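About Zalska

Zalska is the robot learning group at Merkar. We study how a robot arm can pick up a household task in simulation from a small number of demonstrations, and how much of that skill is left when the room looks different. The group started in August with two desks in the back of the Goossens building and now has seven people.

What we work on

Most of our tasks involve ordinary furniture and the things people keep on it. An arm that has learned to work over a plain gray table often does badly over a surface with a strong pattern, even when the motion it needs is the same. Our method, Dulomberg, trains on 30 demonstrations per task and then re-renders each one with new wall colors, wood grains and lighting. The motion data is left alone. Only the camera images change.

The current version was tested on 119 room layouts that were held out of training. It did better than our earlier one on every task except those where the target is partly hidden by the gripper. Those are still a problem, and most of our time this year is going into them.

In the dresser layouts the arm works over a reddish-brown wood top with a red wall behind it.
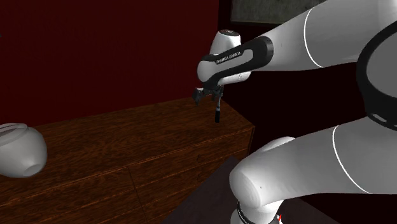 Bart Verbruggen: I'd want to know how much of the gain comes from the re-rendering and how much from simply training longer. The first write-up didn't separate the two.

We have since run that comparison. With training time held equal, the re-rendered set still came out ahead, by a smaller margin than we first reported. Both results are in the project notes.

How we work

Each policy gets 4,000 training episodes before we look at a score. Nele Verstraete builds the layouts and keeps the list of held-out ones, which the people doing the training do not see. Siebe De Graaf runs the training. Chie Kobori goes through the failed runs and sorts them by cause: missed grasp, wrong height, bad timing, lost view. The sorting is slow and is done by hand.

We use more than one view of a task. A wide view shows where the arm is in the room. A close view shows the fingers and what lies near them, but the gripper's own parts can cover a good deal of it.
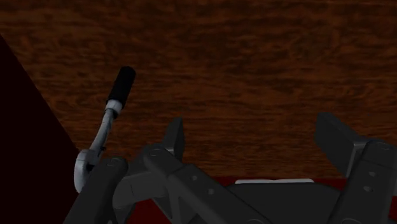 Close view in simulation, with the gripper fingers apart and the black-gripped handle to the left.

Contact

Jeanine Stevens leads the group and answers questions about joint projects and student placements. We take two students at a time. Requests for the layouts should say which tasks you plan to run.

Page last updated April 24, 2022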